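第四章 示范从哪里来

学习目标:读完本章,读者应能为一项简单的抓取任务写出采集方案,估计所需的示范条数,并在看到一批别人采好的数据时,知道先问哪几句不讨喜的话。

4.1 一个关于勤劳的故事

前三章里,数据总是现成的。我们写下“给定数据集D”,D就来了,干净、整齐、从不迟到。作者写那三章时心情很好。本章要交代D的来历,心情会差一些。

Kokley项目组最初想让机械臂学会一件小事:把桌上的东西拿起来,放到另一处。负责人Valtteri Kokkonen定下的目标是3000条示范,理由写在立项书里,只有四个字:“应该够了。”采集员用手持夹爪一条一条地做,伸手,合拢,移动,松开,再来一遍。六月开工,到数据采齐的时候,每个人的手腕都比模型先学会了这套动作。

训练很顺利,损失曲线漂亮得可以印在封面上。随后模型被搬到隔壁房间,换了一张深色桌子,它伸出手,在离物体两指宽的地方庄重地合拢,抓住了一把空气。它对此没有表现出任何不安。

接手排查的Damilola Onuoha没有先看网络结构。她泡了杯茶,把示范从头放起,看到第13条就停了,因为第13条和第1条几乎一样。物体摆在同一处,手从同一边过来,速度也差不多。3000条示范里,真正不同的做法恐怕凑不满一页纸。采集员并没有偷懒,他们只是做得太熟了,而熟练的人总是用最省力的那一种办法。
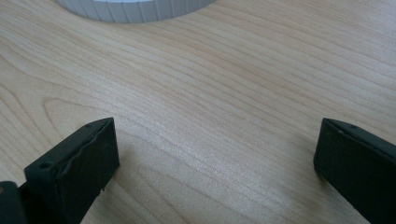 手持采集的道理说起来很简单:人握着夹爪干活,相机跟着夹爪走,记下的视角与日后装在机械臂末端的相机相近。麻烦在于,相机对什么重要毫无见解。画面里占地方最多的往往是桌面,要拿的东西反而缩在远处;木纹从两指之间一路穿过去,伸向那个带竖棱的白色圆东西,在人眼里这是背景,在模型眼里却可能是一条画得相当清楚的路标。倘若每条示范都在同一张桌子、同一个方位上完成,模型完全有理由认为,顺着木纹走才是任务的要义。它这样想并不笨,数据里没有一个字反对。

这类毛病在文献里名目繁多,本书统称为“搭便车的线索”:与任务无关,却在训练数据里与正确动作形影不离。桌面花纹是一种,窗外的光是一种,采集员袖口入镜的时机也是一种。Disten项目的模型曾经只在上午工作良好,组里为此争论了很久标定误差,最后发现示范全是午饭前采的。

4.2 条数与花样

初学者问得最多的是“要采多少条”。这个问题容易回答,所以大家都爱回答。难回答的是“要采多少种”。设任务的初始状态由物体位置、物体朝向、夹爪起点、桌面外观和光照五项因素决定,一批示范对每一项的覆盖都可以单独检查。Kokley那批数据在第一项上覆盖了桌面中间的一小块,在后四项上的覆盖,用Onuoha报告里的原话说,“有待开始”。

常见的补救是叫采集员“随机一点”。这句话的效果通常令人失望。人凭感觉摆出来的随机位置多半落在顺手的地方,并且小心地避开桌角,仿佛桌角会咬人。MacPherson项目后来改用抽签:每条示范之前,由程序给出物体的格子编号和夹爪的起始方位,采集员照办,不许讨价还价。抱怨很多,数据好了不少。

还有一类示范,采集员出于自尊心总想删掉,就是做歪了又救回来的那些:第一次没对准,退后一点,重新对正,再合拢。这样的片段恰恰告诉模型偏了以后怎么办。只见过完美动作的模型,一旦偏离就进入了从未见过的世界,而它在那里仍然会十分自信。因此采集规程里应当写明,救回来的留下,救不回来的另存并标注,两者都不得私自销毁。Esetti小组曾要求采集员“只交最好的”,他们如愿以偿,得到了一个不能犯错的模型,也就是一个犯了错便无法可想的模型。

4.3 本章安排

4.4节讨论手持夹爪与遥操作两种采集方式的取舍,4.5节讲时间同步,这一节很枯燥,跳过它的读者一般会在第七章折返。4.6节给出采集规程的写法,附一份可以直接改用的表格。4.7节谈标注与剔除,包括如何向一位忙了一下午的同事说明,他的数据要重采。

动手之前,请先准备一件日常小物和一张桌子,并把同一个抓取动作用手做2遍。第二遍请尽量做得与第一遍不同。记下你改变了什么,4.6节要用到这份记录。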